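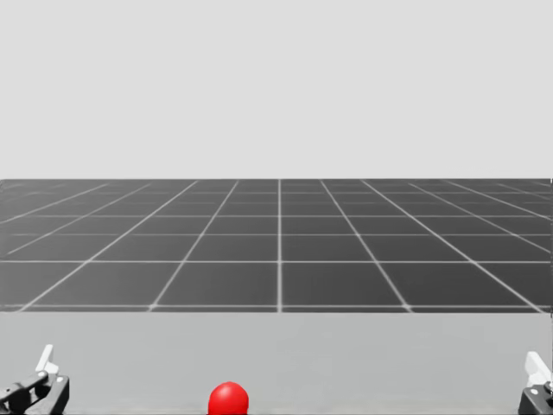
Setup and Maintenance of the Simulated Two-Arm Cell

Kanokwan Phromma
Project report, Robotics Laboratory II

1. Purpose

The project covered the setup and upkeep of a two-arm cell in simulation, up to the point where another student can start it, check it and trust the numbers it produces. Training a controller was outside the scope. The cell had been built by an earlier group and had stopped giving repeatable results after a change of simulator version. The check configuration keeps the world as bare as possible: a grid floor, a light gray tabletop, a red ball and the two arms with their grippers open to view at the lower corners of the camera image. With so little on the table, an error in the camera pose or in an arm base is easy to find, and most of the faults described in section 4 were found this way.

2. Description of the cell

The cell is defined in three files. The first holds the world: floor plane, table, lights and backdrop. The second holds the arms, including joint limits, gripper fingers and collision shapes. The third holds the task objects. The earlier group had kept everything in one file, and a change to the ball could alter the load order of the arms. Splitting the file was the first job of the project.

Both arms use the same model, which we call Avitz in the code. The right arm is a mirrored copy of the left. Mirroring is done by a script when the cell is loaded, so there is only one arm file to maintain. The gripper has two parallel fingers driven by one command value. The second finger follows the first through a constraint and has no command of its own.

The control program is named Clikero. It reads joint positions, sends position targets and writes a log. It does not touch the world file. Camera images are saved by a separate process so that a slow disk cannot delay the control loop.

3. Setup procedure

The following order should be kept. Most of the time lost in the first weeks came from doing step 4 before step 3.

Step 1. Load the world file alone. Let it run with gravity on. The table must not move. If it sinks or shakes, the floor and table collision shapes overlap, and the table height has to be corrected in the world file.

Step 2. Load the arms with the motors held at the home position. Read back all joint positions and compare them to the home table. The limit we used for acceptance was 0.002 rad on every joint.

Step 3. Check the mirrored arm. Send the same small wrist command to both sides. The motions must be mirror images. If both wrists turn the same way, the sign list in the mirroring script is out of date.

Step 4. Load the task objects. The ball is placed with a gap of 1 mm above the table and allowed to settle. Do not place it in exact contact.

Step 5. Start the camera process, save one image and compare it with the stored reference. The grippers should enter from the two lower corners and the near edge of the floor grid should meet the back edge of the tabletop in a level line. The ball is allowed to be cropped at the bottom of the image in this configuration.

Step 6. Open and close each gripper once with nothing between the fingers. Save the log under the name of the cell and the word "baseline".

4. Faults found and repairs made

4.1 Finger drift. The follower finger on the right gripper lagged behind the driven finger by an amount that grew during a run. The constraint had been written for the left arm, and the mirroring script copied it without changing the axis sign. The solver then worked against itself. The sign was corrected and a test was added to step 6.

4.2 Ball creeping. After settling, the ball moved slowly toward one side of the table with no arm near it. The table had been imported with a tilt of 0.1 degree left over from an unrelated test. Setting the tilt to zero did not fully stop the motion. Rolling friction was also zero. A small value was added and the creep ended within the resolution of the log.

4.3 Start-up jump. Both arms jumped when Clikero was started. The program sent its first target before it had read the first joint positions, and the target was therefore all zeros. The repair is two lines: wait for one valid reading, then use that reading as the first target.

4.4 Camera pose. The reference image could not be reproduced after the simulator update. The field of view had been stored as a horizontal angle and was now read as vertical. The value was converted and the name of the parameter was changed so that it states which angle it is.

5. Maintenance checks

A short check is run before each work session and a longer one after any change to the files. The short check is steps 2, 5 and 6. The longer check is all six steps followed by a soak run with the arms at home and the ball on the table. The soak run used for this report had a length of 3614 seconds. No joint left its acceptance limit and the ball did not leave its settled position.

Before the repairs, the baseline log held 548 solver warnings. After 4.1 was repaired, 2 remained. Both occur in the first time step after loading and were traced to the ball being released from its gap. They were left in place. Suppressing them would also hide a real contact fault at the same moment.

Logs are kept in the shared folder "Balaskas" with the file version in the name. Old logs should not be overwritten, including the bad ones. The log from before repair 4.1 was needed twice in order to recognize the same fault after a failed merge.

6. Open points

The collision shape of the finger pads is still a plain box, while the visible shape has angled faces. For a ball this makes the first contact point slightly wrong. A better shape was tried and slowed the simulation enough that the control loop missed its deadline, so the box was restored.

Joint friction values were taken over from the earlier group. No source for them was found in their notes. They should be treated as guesses until someone measures a real arm.

The reference image comparison is done by eye. A script that compares the positions of a few grid crossings would be enough, and a start on it is in the tools folder. It runs but gives false alarms when the light settings change.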